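Drirdale Neighbors Board > Around Town > Should you give cash or buy the meal?

gravelroad_2
Posted 21 Jul 2021

So I was in line at the Uston bakery this morning and the woman in front of me came up short. She had a sandwich, a coffee and a handful of change, and she started putting things back like she was on a game show. The kid at the register looked at the ceiling. I looked at my phone. The man behind me sighed loud enough to fog the glass.

I finally said I'd cover it. She said thank you, I said no problem, and then outside she asked if I also had five dollars for the bus. I said I didn't carry cash. I had a twenty in my pocket and I'm pretty sure it was glowing.

I've been chewing on this all day. Why was the sandwich easy and the five bucks hard?
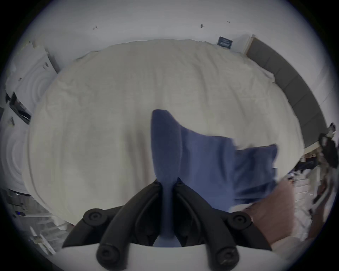 My husband says I'm overthinking it and that she probably forgot about me before the corner. He's probably right. He also thinks the bus is still a dollar, so I take his view of the economy with some salt.

What do the rest of you do? I'm asking for real. Please don't turn this into the thread about the bike lane.

patham_pete
I buy food, never cash. That's been my rule since I moved here from Patham. You gave five bucks to a bus pass that may or may not exist. A sandwich exists.

gravelroad_2
I didn't give the five bucks, Pete. That's the whole post.

patham_pete
Then you did it right and I don't see the problem.

Nabila Menon
The problem is that you can't ride a sandwich to work.

I was on the other end of this for most of one winter. People loved buying me soup. I had so much soup. What I needed was laundry money and a ride to a job interview, and every time I asked for that I got a little talk about choices, from someone holding the door of a car with heated seats. I took the soup and said thank you because my mother raised me right, but I'd have traded all of it for 17 dollars and no advice.

lou_on_elm
Nabila, I hear you, but some of us have been burned. I gave a guy cash outside Pană (the restaurant, not the laundromat with the same sign) and watched him walk straight into the liquor store.

Nabila Menon
I've watched you walk into that liquor store, Lou.

lou_on_elm
With my own money!

Nabila Menon
It was his by then too.
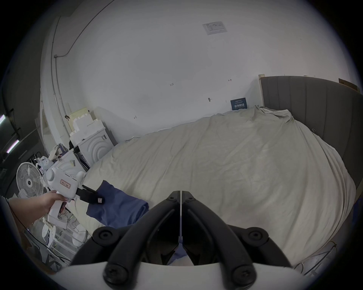

Anyway I'm not mad at anybody. I just think once you hand it over, it's gone, and if you need a receipt then you weren't giving, you were shopping.

patham_pete
That's a nice speech, but there are people who do this full time. There's one at the off-ramp who I bet clears 200 a day. My brother-in-law did the math.

tinroof
Your brother-in-law also did the math on the above-ground pool.

patham_pete
The pool was a soil issue.

tinroof
If it's 200 a day, why is he still at the off-ramp in March with no gloves? I'd at least buy gloves.

gravelroad_2
I knew it would get here. Can we go back to my bakery?

Young-sook Pyo
Putting in my two cents as someone who answers the phone for this stuff. Most calls I get are small. A bus ride, a phone bill, a copy of a birth certificate, a set of sheets. Nobody has ever called me for a sandwich. I still think you did a kind thing this morning and you should let yourself off the hook about the twenty.

If anyone wants to do something a bit more useful than argue with Pete, I'm pasting the bottom of our page. We raised 900 dollars last time and it went faster than a tray of brownies in a break room.

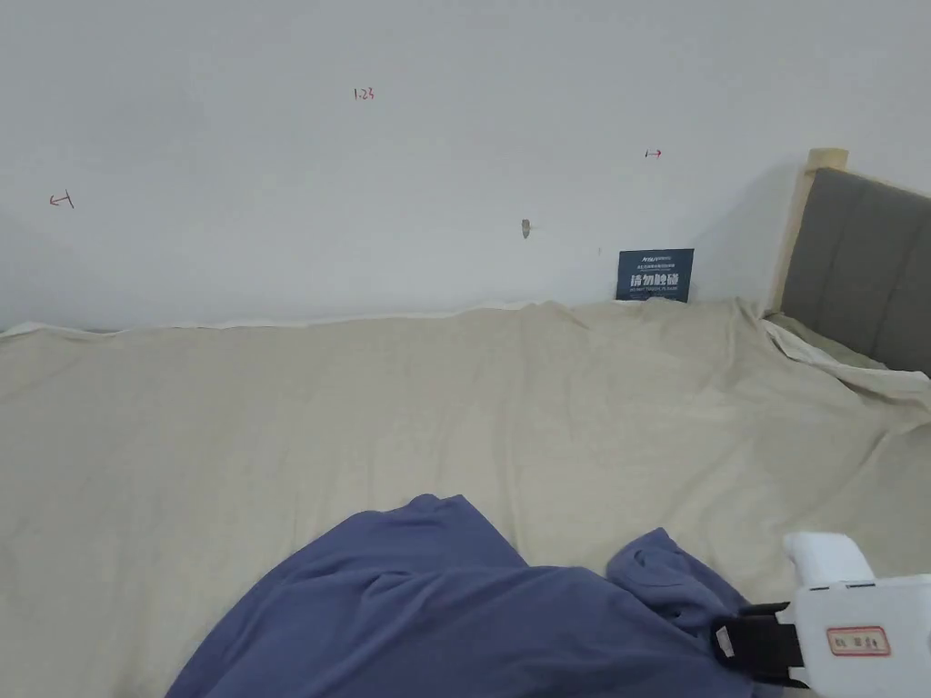

DRIRDALE GOOD NEIGHBOR CLUB
Small needs desk

Bus fare, ID fees, laundry and household basics for people in Drirdale and Uston. You don't have to explain yourself to us. Call or stop in and ask for Young-sook. Gifts of cash are welcome and so are bus cards, as long as there's money left on them.

patham_pete
"As long as there's money left on them." So people have been dropping off empty ones?

Young-sook Pyo
A whole envelope, Pete. With a ribbon.

lou_on_elm
See, this I can get behind. I'd give to a desk. I just don't like doing it on the sidewalk with everyone watching me be cheap.

Nabila Menon
That may be the truest thing you've posted here, and I read your whole series on leaf blowers.

tinroof
I still say carry ones. Keep them in a different pocket from the real money so you don't have to flash a twenty and then act like you're having a stroke.

gravelroad_2
That was exactly my face. OK, I put the twenty in an envelope and I'll drop it at the desk tomorrow. If I see her at the bakery again I'll ask if she got her bus.

patham_pete
And if she says she walked?

gravelroad_2
Then I'll feel bad, Pete, and I'll buy her a coffee.

Nabila Menon
Or give her the five.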